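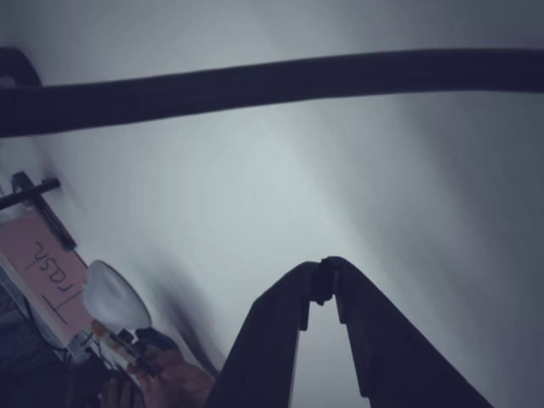 *Photo: Andri Widmer*

**Subject:** Re: [stidbridge-workroom] Labels, bins and the October tidy

Hello all,

Thank you for this, Andri, and for keeping on at us so kindly. I was in until after five and got a good deal further than I'd hoped, though I did stop for tea more often than I should have!

> I've started on the labels. Could whoever is in next carry on with the shelves? I think we should agree the wording first, or we'll end up with "Rubbish", "Waste" and "Bits" all meaning the same thing. Also, has anyone seen the box of connectors from Prirnitz? There ought to be 400 in it.
>
> Andri

On the wording, I'm very happy with "Trash". It's short, it's in good dark marker on the pale pink card, and even I can read it sideways without my glasses. My only thought is that the rest ought to be done on pink as well, so they look like a family. Grimshaw's had packs of 16 cards last time I went past, and I can pick one up on my way in.

The connectors are found, you'll be glad to hear. They were behind the Paltum tins on the bottom shelf, nearly full, with the lid on. I've put them by the window. Please do pop any strays back in there at the end of the day (green ones, yellow ones, the lot), as they roll under everything and I am getting too old to go after them with a torch.

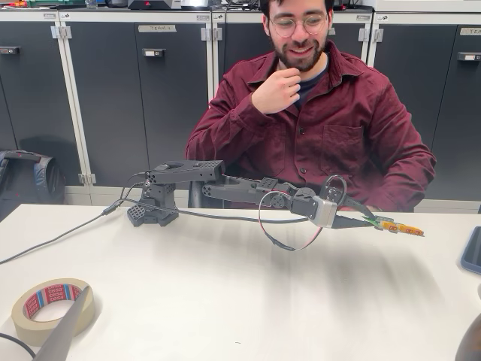
*Maroon shirt, round glasses and a smile at the white table.*

One more thing, and then I'll let you get on. Could we please wipe the white tables down with a damp cloth only? The spray leaves a smeary film, and it took me most of the afternoon to get it off the one nearest the sink.

I'll bring the cards and a new marker. If anyone has a spare pair of scissors that cut, I'd be so grateful.

Warmest wishes to everybody,
M.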